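Accueil | Numéros | Auteurs | Soumettre | Contact

3.2. Le panier comme unité de rangement

Les travaux sur le rangement domestique partent en général de l'armoire ou du placard, c'est-à-dire d'un volume fixe dont les étagères imposent un ordre. Nous avons retenu une unité plus petite et mobile, le panier ajouré en plastique posé sur une table. Dans les foyers d'Utmont où s'est déroulée l'enquête, il sert de lieu de transit entre le sac de courses et l'emplacement définitif. Les articles y restent parfois quelques minutes, parfois plusieurs jours. Un premier relevé, conduit en février par Xiaoyan Yin, avait montré que ce séjour se prolonge surtout pour les articles qui n'ont pas de place attitrée dans le logement : mouchoirs, biscuits, sachets entamés, petits conditionnements achetés en promotion.

Le corpus comprend 1 510 notices de rangement, tenues par les participants eux-mêmes sur une durée de 12 semaines. Chaque notice indique le contenant, la nature des articles, l'ordre dans lequel ils y ont été déposés et le moment où ils en sont sortis. La grille de saisie reprend celle de Hsiao, à laquelle nous avons ajouté une rubrique sur la rigidité des emballages. Les notices illisibles ou sans indication de contenant ont été écartées avant le codage, ce qui a ramené l'ensemble initial de 2 000 notices au chiffre donné plus haut.

Nous distinguons deux classes d'emballages. Les emballages rigides (boîtes en carton, bocaux, barquettes) gardent leur forme et peuvent servir d'appui aux autres. Les emballages souples (pochettes, sachets, films) prennent la forme de l'espace disponible et se froissent contre les parois. La plupart des paniers décrits sont mixtes, et c'est dans ce cas que les participants signalent le plus de reprises : un article est déposé, retiré, puis remis autrement. Les boîtes allongées posent une difficulté particulière. Dans un contenant rectangulaire de taille moyenne, elles sont souvent placées en diagonale – faute de longueur suffisante le long d'un bord, selon les participants – et partagent alors le fond en deux zones de part et d'autre. Les sachets viennent occuper ces zones, debout contre une paroi ou couchés les uns sur les autres (figure 6).

Cette disposition a un effet sur la suite. Un article de petite taille glissé dans un angle est cité tardivement dans les notices de sortie, même lorsque sa couleur est vive. Les parois ajourées compensent en partie ce défaut : elles laissent deviner des taches de couleur depuis le côté, sans permettre d'identifier le produit. Mali Bowen, qui a codé la seconde moitié du corpus, a proposé de traiter à part ces articles « devinés », que les participants mentionnent sans les nommer. Nous avons suivi cette proposition. Le codage par couches de Clander ne prévoit pas cette catégorie et range de tels articles avec ceux du fond, ce qui nous paraît discutable pour un contenant à claire-voie.

L'ordre de dépôt, enfin, ne peut être établi à partir du seul état final du panier. Un sachet posé en partie sur un autre indique un recouvrement, mais l'ensemble a pu être déplacé entre-temps. Nous nous en tenons donc aux notices pour tout ce qui touche à la succession des gestes. Les vues du dessus servent uniquement à décrire l'orientation des emballages et leur contact avec les parois.

Articles liés
– Drallex : une typologie des contenants ajourés
– Emballages souples et perte de place dans les tiroirs de cuisine
– Les objets sans place attitrée : enquête à Utmont

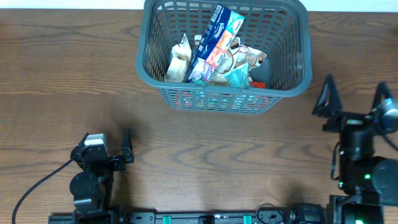 Figure 6. Panier gris ajouré à contenu mixte, vue du dessus : boîte de mouchoirs Kleenex en diagonale, pochette froissée contre la paroi gauche, sachet d'en-cas à droite.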